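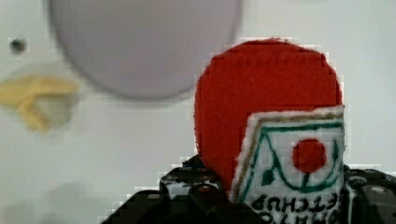
Blog > Play and Making > The toy kitchen

I have finally sorted the play food, and I am far too pleased about it! It has lived in one enormous bag since September, and every time my daughter wanted to open her café we had to tip the whole lot out and hunt for the teapot lid (still missing, if anyone's wondering). So on Sunday, June 26, 2022 I cleared the big white table, put the radio on and laid out a proper set for her to play with.

I'd been reading an old post by Itsuki Nomura about setting out fewer toys at a time, and it made me want to try it straight away. A few plates, a few things to drink from, a bit of fruit, and the rest goes up on the shelf until next month. The shelf is the Trurkik one I moaned about last year, and I take it all back — it holds everything.
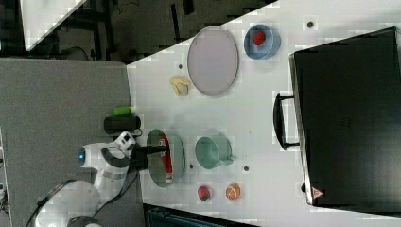 Colours are what I love most about play crockery. Real plates in our house are all boring and chipped, but the little ones get to be anything. I'm mad about the mint-green cup, and the light blue bowl is such a sweet home for one tiny red fruit. The big oval plate is a greyish lavender, and it's going to be the sharing platter, for when the café is very busy and all the bears turn up at once. I did think about matching everything up into sets and then decided I couldn't be bothered. Mixed is nicer anyway.

Skollow, our nearest toy shop, has a basket of odd bits by the till and I can't walk past it. I went in for a birthday card and came out with four things for the kitchen and no card.

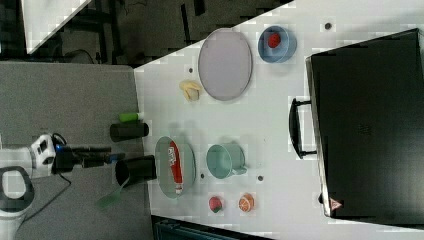

Fruit gets played with more than anything else here. It goes in soup, it goes in tea, it gets posted down the back of the sofa. The strawberry with its green cap and the orange with the segments showing make a lovely pair next to each other, and I can already tell they'll be the house special. Cake comes a close second, and I'd like to sew a felt one if I can find the time. A Victoria sponge, maybe, with a layer of pink for the jam — any patterns, please send them my way!

Next job is the dressing-up box, which is in a worse state than the bag ever was. I've already found two left wellies in it.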